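Sunday, March 31, 2019

Sodberg wagon, second day on the cooling problem. Odometer at 3353 miles since the rebuild.

Picked up where Friday left off. Cold start, heater on full, cap off. Level in the expansion tank sat on the mark and stayed there for the first few minutes. No bubbles at idle. Held it at 2000 rpm until the thermostat opened and then the level came up over the mark and I got small bubbles in a steady stream. They stopped when I let it drop back to idle. Same thing on the second run after it cooled.

Pieter thinks head gasket. I am not there yet. The block test fluid stayed blue both times, and the plugs all look alike, light tan, no steam-cleaned one among them. Oil is clean on the stick and under the cap. What bothers me more is that the upper hose goes hard within a minute of starting, which is early for plain heat expansion.

Did the pressure test after lunch. Pumped to 15 psi with the engine cold and it held for the first ten minutes, then dropped 2 psi over the next half hour. Went over everything with the lamp. Found one damp spot at the lower hose clamp on the radiator side. The clamp is the old spring type and has lost its tension. Swapped it for a worm clamp and pumped it up again. Lost less than 1 psi in the same time. So that was a leak, but a small one, and it doesn't explain the bubbles.

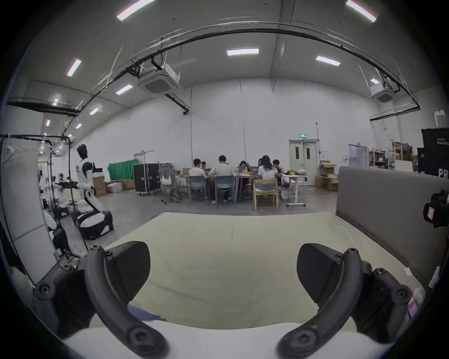 Next was the bleed. The Sorrentino manual (the brown one, chapter 10) has a different order from the one we have been using. They want the screw at the thermostat housing opened first and the heater valve last, with the nose of the car raised. We have been doing it flat on the floor with the heater valve first. Put the front wheels on the ramps and followed the book. A lot of air came out of the housing screw, more than I expected from a system that had been bled twice already. Took almost a quart of mix to top it up.

Ran it again after that. At 2000 rpm I still had a few bubbles to begin with, then they tapered off and quit. Needle went to the middle and stayed. Fan cut in, ran, cut out. Heater blew hot on both sides for the first time since the car came in. The upper hose still firmed up, but slower.

I would call that promising and no more. Trapped air would account for most of it. It would not account for the owner's story that it ran hot on the long grade back in November, before anyone had opened the system. Unless the shop that did the water pump left it half full, and there is no paperwork for that job except a receipt from Lindell with a part number on it.

Checked that part number, by the way. The pump is the Mesutus one with the stamped impeller. Hsiu-ying has had two of those apart on the bench and in both the impeller had shifted on the shaft. They pumped well enough at idle and poorly higher up. That fits the long grade better than a gasket does. She says you can check without pulling it if you take off the upper hose and look in with the mirror, but I couldn't get the mirror past the housing. Will try with the small one from her drawer.

Other things on this car while it was up:
Left front brake hose has a crack at the fitting. Needs doing before it leaves.
Exhaust hanger behind the muffler is gone, hung with wire for now.
Belt is fine.
Fan shroud missing a bolt at the lower right. Put one in from the can.

Pieter wants to road test it on the hill before we touch the pump. I'm fine with that as long as the brake hose is done first and he takes water with him. If it climbs past the middle mark he should turn around and not push it to the top.

To order: brake hose, both sides – no point doing one. Thermostat gasket. Coolant, we are down to the last jug. Price a pump with a cast impeller, don't order it yet.

Left the car on the ramps, cap on, tester back in its case. Level marked on the tank with the white pen so we can read it cold in the morning.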